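Take 200

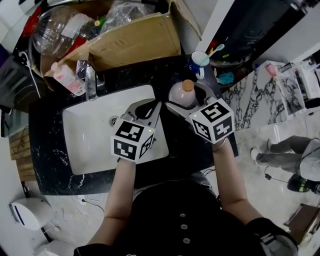

1. The Bottle

"Slower," said Graham Lockwood from the floor. "It learns whatever you do."

Rosemarie Bauerfeind squeezed the right gripper and felt the bottle go snug between the gray fingers. Her left hovered over the sink with nothing to do. Was it learning that, too?

She had been at it since nine, moving one bottle from here to there and back. Ackroyd paid by the take. Somewhere, Graham said, an arm would study all of it and then tidy a bathroom it had never seen.

"Whose bathroom?"

"Anybody's."

She looked at the black marble, the tall faucet, the lotion tilted against the counter. Her own sink at home was beige and had a crack in it.

"And if they keep the toothbrush somewhere else?"

"That's why we do so many."

"How many is enough?"

He shifted on the tiles. "Mindero did 349 and theirs still drops the soap."

2. The Reset

She put the bottle back. Her nose itched, and she had no hand for it. She rubbed it against her shoulder, and the cubes swung up with her.

"Do I throw that one out?" she asked.

Graham thought it over. "Keep it," he said.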